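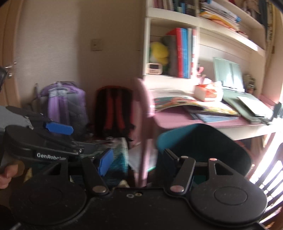
先说结论,免得有人看到一半来骂我:Plallimska 的新专辑我听了很多遍,没有外面说的那么好,也没有差到需要我专门写一篇来踩。我写它,主要是因为这个月看到的评论太整齐了,整齐得让人起疑。

“回归本真”“粗粝的诚意”“一次录完的现场感”。几乎每篇都有这几个词,连顺序都差不多。我去翻了 Grindix 发的新闻稿(Grindix 是他们现在的厂牌,之前主要做重发),果然,三个词都在第一段。写评论的人大概是听完新闻稿再听唱片的,有些恐怕只做了前一半。

我不是从一开始就看不上这支乐队。2015年他们还在自己刻盘,我在一家快要关门的店里买到过一张,封套是用订书机订的,第二首歌中间有一段明显的爆音,他们也没修。那张我到现在还时不时放一放。里面的歌写得很笨,副歌来得太早,桥段像是忘了写,可是主唱唱到高音的时候是真的够不着,那种够不着你没法装。后来几年他们学会够着了,学会了写桥段,学会了在该停的地方停,歌也就开始像所有人的歌。这没什么好指责的,谁都想把活儿干得漂亮一点。

问题是这张新的又要假装够不着。

开场曲《Draltuso》,名字据说是一个不存在的地名。前奏是一台走音的立式钢琴,弹了很久,久到我第一次听以为是后面的歌放错了。钢琴走音这件事我本来没意见,走音有走音的味道。但你戴上耳机仔细听,左手低音区的音准干干净净,只有中间那几个键是歪的,歪的幅度每次都一样。一台真放坏了的琴不会坏得这么懂事。我猜是采样,也可能是调律的时候故意留的。厂牌的说法是“在老房子里找到的琴”,信不信随你,反正我留着怀疑。

第二首好一些。鼓进来的时候有一点点拖,吉他没有等它,两边互相别扭了半首歌,到第二段副歌才合上。这种别扭如果是设计出来的,那设计得不错;如果是没排好,那更好。我反复听了那个合上的瞬间,每次都会不自觉地坐直一点。整张唱片里这样的地方不多,所以记下来。

第三首到第五首我分不太清。都是中速,都是木吉他打底,都在两分钟左右的位置加一层和声,和声都往右边推。歌词里有车站,有雨,有一件没还的外套。我不反对写外套,可是上一张也有一件外套,那件到底还了没有?

再说制作。封底内页写“全部现场同期录制”,字印得很大。我对这句话一向比较警惕。同期录制可以是指所有人在同一间屋子里一起演奏,也可以是指基础轨一起录,之后再补上十几层东西,照样能这么印,没人管。第六首里主唱的声音在一个乐句结尾还没落下去,和声里同一个人的声音已经起来了,而主音轨上还听得到换气。一个人一张嘴,这个我算得清楚。补录又不丢人,我喜欢的很多唱片都补录得一塌糊涂,丢人的是一边补一边把“同期”两个字印那么大。

有朋友看我在别处发的几句牢骚,说我太较真,听歌听的是感觉。我同意听歌听的是感觉。可是如果他们卖的恰恰是“真”,我去查一下真不真,应该不算越界。卖橙汁的写着鲜榨,我喝出浓缩的味道,总可以说一声吧。

然后是黑胶。首版说是限量4000张,编号,厚盘,附一张折页。先不说4000张对这样一支乐队来说到底算不算限量(我觉得这大概就是正常能卖掉的数),单说编号。编号印在封套外面的塑封贴纸上,拆了塑封,编号就跟着走了。想留编号就不能拆,不拆就不能听。我最后是用刀片沿着贴纸边缘慢慢划开的,贴纸现在夹在折页里,皱了一个角。

盘压得倒是可以,底噪低,A面最后一首靠内圈也没有怎么糊。我这边唱头用了很久,早该换了,所以高频上的一点毛刺我不敢全算在他们头上。B面中心孔稍微有点偏,放长音的时候能听出轻轻的晃,尤其是那台走音的钢琴又出现的时候,走音加上偏心,效果反而比数字版可信。我不知道这该夸谁。

B面第一首叫《Buchanan》,是我唯一会单独拿出来放的一首。没有鼓,只有一把电吉他和主唱,吉他的音量旋钮应该是一直在拧的,音头都被吃掉了,听上去像每个音都是从隔壁屋里走过来的。歌词就那么几句,翻来覆去,说一条街在修路,绕行的牌子立了很久,大家绕习惯了,路修好以后还在绕。唱到最后一遍的时候他把“还在绕”的“还”唱低了半个音,不知道是有意还是气不够。我愿意相信是气不够。评论里基本没人提这首,可能因为新闻稿里没写。

后面两首恢复老样子。倒数第二首有一段弦乐,进来得理直气壮,像预算还没花完。收尾曲长,最后剩下一段环境声,有脚步,有关门,然后是很长的空白。我不太喜欢拿关门声收尾的唱片,听得太多了,十张里有三四张要关一次门。空白之后也没有隐藏曲目,我替你等过了。

星期四晚上我去看了他们的专场,票是早就买的,不去白不去。开场写的八点,实际晚了20分钟,这个不算什么,我见过更晚的。场地很闷,我站在调音台侧后方,那里声音通常最平衡,那天低频还是多,贝斯一响我手里的塑料杯就跟着抖。

前半场几乎按新专辑顺序来。《Draltuso》的钢琴换成了键盘,音色调得跟唱片上一模一样,歪的还是那几个键。我站在那儿听,心里有一点小小的得意,接着又觉得自己挺无聊的。第二首两边没有别扭起来,鼓从头到尾都稳稳当当,于是唱片上我最喜欢的那个合上的瞬间也就没有了。散场路上我还在想这件事:也许录音那天真的就是没排好,巡演排了几个星期,排好了。那么至少那一首,他们印的字是对的。

《Buchanan》没唱。返场唱了两首老歌,其中一首是自刻盘里副歌来得太早的那首,现在副歌往后挪了八小节,前面加了段铺垫。旁边有人很激动地跟着唱,按老版本的位置唱了出来,整整早了八小节,唱完半句自己停住了,左右看了看。我差点也跟着唱出来。

周边摊上黑胶还剩不少,封套上贴着同样的贴纸。T恤只剩特大号。我在摊子前面站了一会儿,想问问编号为什么贴在塑封上,排在后面的人有点多,就算了。

回家以后我又把两张放在一起听了一遍,自刻的和新的。新的在每一个可以打分的项目上都更高:音准、编曲、录音、排序,连歌与歌之间留的间隔都更讲究。自刻那张放到第二首,爆音照例来了一下,我家那只音箱一到这个地方就嗡一声,多年了也没查出是哪颗螺丝松。放完我没有再翻新的那张。

如果要给建议:数字版先听《Buchanan》和第二首,两首都不喜欢,其余的可以省下来。黑胶除非你集编号,否则等一等,4000张没那么快卖完,过几个月多半会打折。已经很喜欢这支乐队的人不用理我,你们反正已经买了。

至于那些评论,我后来又看到一篇新的,标题里有“粗粝”。我点进去,翻到底,想看看作者有没有提到修路那首歌。没有。下面留言倒是有一条,说第六首的和声怎么像是一个人唱了两遍,底下没有人回。我给点了个赞。

唱头我准备下个月换。换完再听一遍B面,要是毛刺还在,就回来补一段。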